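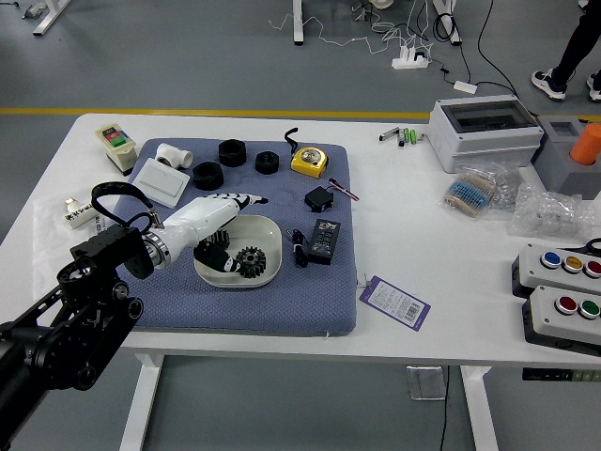
Ticket 474: parts on sorting table not matching stock list
Site: Nosville workshop, bench store
Opened: Tuesday, April 17, 2018
Priority: low
Status: open, waiting on supplier

Fault as reported
Stock list for the small parts table won't reconcile. Black spur gears are down under one line, but there are two sizes. Hex nuts have the same trouble. The push-button boxes share one code whatever colour the buttons are.

Checked so far
Gears: the list allows one size only. Split into large and small. Both stay in the white oval bowl for now.
Nuts: black plastic, not all one size. Smaller one given its own line.
PVC tee: was entered under electrical. Moved to plumbing.
Rocker switch: entry fine, no change.
Button boxes: red and green now separate from blue, yellow and red. The beige box is a third line.
Servo and display module: both missing from the list. Added by hand, no supplier code yet.
Resistors: bagged, so listed per bag. The old entry said 4000 loose, which came over from the Kokcombe list by mistake. Deleted.

Update
Re-ran the list after the edits. Mismatches down from 25 to 13. Most of what is left is Prernari codes in the old format.

Still to do
Get new codes from Prernari.
Ask Ibarra whether AA batteries count as stock or consumables.
Full recount in June. Leave ticket open until then.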